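Exchange students swap desks for Millbridge for the day

14 shares | 2 comments

Our spring exchange group finally got out of the lecture rooms in April and off to Millbridge, for the language and walking day that had been moved once already because of the trains. Early start, 7:40 at the main entrance, most people on time. A few ran.

The day is part of the buddy program run out of the international office. Each visiting student gets paired with someone who studies here full time, and the pairs are supposed to meet up through the semester. Some do, some don't. So the Millbridge trip puts everybody on one train with a task sheet and not much of a schedule.

The task sheet this year was put together by Gijs De Graaf, who is on exchange himself in the education department and offered to redo the old one. It was a good redo. Instead of the usual quiz on town history, pairs had to get through 16 short conversations with people in town, in the local language, and write down one new word from each. Asking for directions only counted once. Ordering coffee counted, but not twice in the same place (there were attempts).

"I wanted people to talk to somebody who isn't a student," Gijs said on the train back. "When I came here I could pass the exam and I couldn't buy a stamp."

First stop was the Rosenthal library, the old building by the bridge, where staff had opened the reading room early for us and gave a short tour of the map collection. Then free time in pairs until lunch. Weather held up, mostly. Light rain from eleven and a lot of people discovered the covered market at the same moment.

The market turned out to be the best place for the task. Stall holders had time to talk, and one at the cheese counter started correcting everyone's grammar and wouldn't sell until the sentence was right. Several pairs came out with six or seven words from that one aisle, which Gijs says is within the rules – he checked.

Lunch was at Bellano, upstairs, soup and bread and a pasta dish with a vegetarian choice. The restaurant gave us a student price again this year and we're grateful for that. Short speeches in between, kept short on purpose. The biggest applause went to a pair of first-time Erasmus students who gave theirs in the local language without notes, after eight weeks of classes.

In the afternoon the group split. One half walked the river path up to the old mill, which is longer than it looks on the map, and the other half stayed in town to finish the conversations. Both groups met back at the station with time to spare. The words were collected on the train and read out loud, car by car. There were 278 different ones once the doubles were crossed out. The longest was a kind of drainage pipe. The whole list goes up in the international office hallway next week and will be used in the evening conversation class, so if you were there and see your word spelled wrong, tell the desk.

The prize for the best list, a voucher for the Zudano bookshop, went to a pair from the nursing and economics departments. They asked that it be split in 2, and the shop agreed. 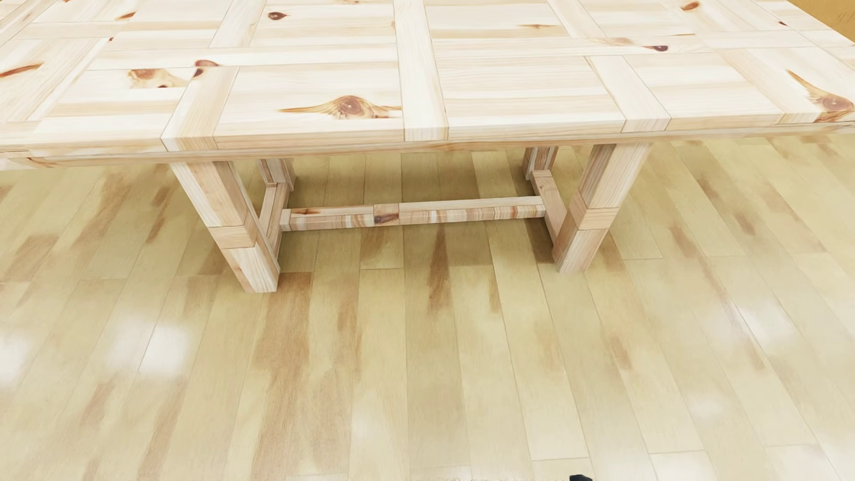 What's next

The conversation evenings carry on in the ground floor study room, 6 p.m., drop in, no sign-up. Beginners welcome, and the buddy program is still short of local students for the fall. If your studying here full time and have a couple of hours a month, leave your name with the international office. You don't need to speak a second language well. You do need to answer messages.

The fall group will be the biggest so far across the partner schools, 400 students, and not all of them will have a buddy by the first week unless more people come forward. Training is one afternoon and there is food.

Applications for outgoing exchange places close at noon on the last day of the month. Forms are at the office and on the student pages, and the learning agreement has to be signed by your department before you hand it in – last time a lot of them came back unsigned. Please dont leave it to the last morning.

Two umbrellas and a gray scarf were left on the train and are at the front desk.

2 comments | Share this story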